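Obstkorb-Liste, Version 2
Stand: 28. Februar 2019

Hallo und willkommen in der Datei, die vermutlich kaum jemand zuerst aufmacht! Ich habe die Liste trotzdem geschrieben, weil ich selbst nach der Winterpause nicht mehr wusste, was meine Spalten bedeuten (peinlich, aber so war es). In diesem Ordner liegt alles, was ich über Obst auf Tischen und in Körben gesammelt habe: was drin lag, was danebenlag, welcher Korb es war und welche Farbe ich dem Ganzen gegeben habe. Angefangen habe ich im Dezember mit einem Schreibheft, inzwischen sind es 2351 Zeilen.

Was im Ordner liegt

obst.csv – die eigentliche Liste, eine Zeile pro Frucht
koerbe.csv – die Körbe, mit Material und Farbe
farben.txt – meine Farbwörter, dazu gleich mehr
wirna_alt – die erste Fassung, damals noch unter dem Namen Wirna, bitte nicht mehr benutzen
bilder – die Fotos, nach Korb sortiert

Die Tabellen haben 8 Spalten: Nummer, Korb, Frucht, Farbe, Form, Lage, sicher, Notiz. Trennzeichen ist das Semikolon, Kodierung UTF-8. Wer die Datei mit einer älteren Tabellenkalkulation öffnet und statt Umlauten Buchstabensalat bekommt, muss beim Import die Kodierung von Hand einstellen. Ist mir selbst oft genug passiert.

Wie ich Früchte benenne

Ich schreibe nur auf, was ich erkenne. Klingt banal, hat aber zu den längsten Diskussionen mit Niilo Savolainen geführt, der die ersten 300 Zeilen gegengelesen hat. Er wollte überall Sorten haben, also Boskop und Conference und so weiter, und ich kann das vom Foto beim besten Willen nicht sagen! Geeinigt haben wir uns auf die Spalte "sicher". Da steht ja, nein oder ein Fragezeichen. Bei einem Fragezeichen kommen die Kandidaten mit Schrägstrich in die Spalte "Frucht", zum Beispiel Apfel/Birne. Bitte nicht aufräumen, die Schrägstriche sind Absicht.

Trauben werden als Traube geführt, egal wie viele Beeren zu sehen sind. Eine Beere, die ganz allein herumliegt, bekommt eine eigene Zeile. Bananen am Bund sind ebenfalls eine Zeile, einzelne Bananen natürlich auch.

Farben

Meine Farbwörter sind Alltagswörter: gelb, gelbgrün, grün, dunkelgrün, orange, rosa-orange, rot, dunkelrot, braun. Sherif Shawky hat mir eine viel feinere Skala vorgeschlagen, und die ist bestimmt besser, aber dann hätte ich von vorne anfangen müssen. Wenn eine Frucht mehrere Farben hat, steht die größte Fläche vorn. Spitzen und Stiele zählen nicht zur Farbe, die kommen in die Notiz.

Lage

Hier gibt es genau zwei Werte, "im Korb" und "daneben". Ich hatte mal noch "auf dem Rand", das kam aber fast nie vor und ist wieder rausgeflogen. Was genau auf der Kante balanciert, landet jetzt unter "daneben", mit Notiz.

Die Korbnamen Vulby und Tikkanen in koerbe.csv sind übrigens meine eigenen Spitznamen. Vulby steht für die Gitterkörbe, Tikkanen für die geflochtenen. In der alten Fassung hießen sie noch Korb A und Korb B, und ich habe sie ständig verwechselt.

Gitterkorb in Blau, mit Banane und grüner Frucht auf dem Tisch:

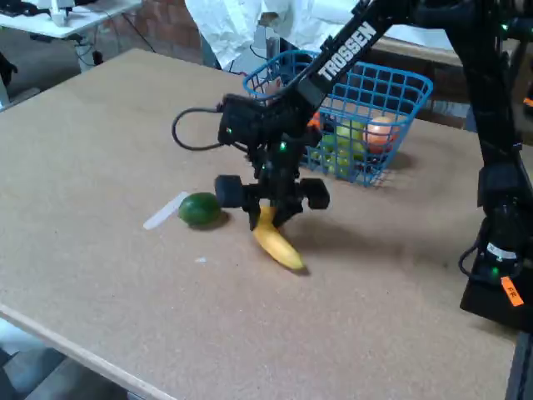
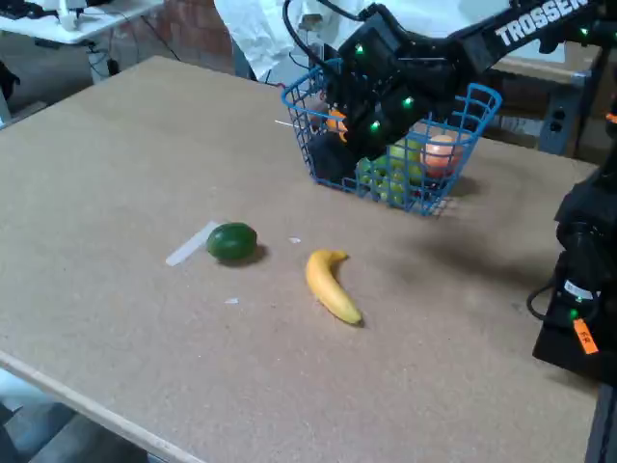 Das Schwierigste an der ganzen Liste sind für mich die Gitterkörbe. Bei einem geflochtenen Korb sieht man oben rein und fertig, was unten liegt, bleibt eben unbekannt. Beim Gitter sieht man dagegen ein bisschen von allem, und dann sitze ich da und rätsele. Bei dem blauen Korb kommt die rosa-orange Frucht rechts als Pfirsich mit Fragezeichen in die Liste, das Grüne weiter in der Mitte ist mein klassischer Fall von Apfel/Birne. Die grünen Trauben habe ich nach dem zweiten Foto eingetragen, dort liegen sie ziemlich gut erkennbar unten im Korb. Die Banane auf dem Tisch ist zum Glück eine Banane, Lage "daneben", sicher "ja". Für die grüne Frucht links davon habe ich Limette/Avocado notiert, und wer dazu eine feste Meinung hat: her damit!

Was noch fehlt

Größenangaben gibt es nicht und wird es von mir auch nicht geben, dafür müsste überall ein Maßstab danebenliegen. Gewichte ebenso wenig. Die Umwandlung ins Skelutex-Format ist halb fertig, die Spalte "Notiz" macht dabei Ärger, sobald ein Semikolon drinsteht. Wer Fehler findet, schreibt mir bitte die Zeilennummer und den Korbnamen dazu. Korrekturen sammle ich in einer eigenen Datei und arbeite sie in die nächste Version ein.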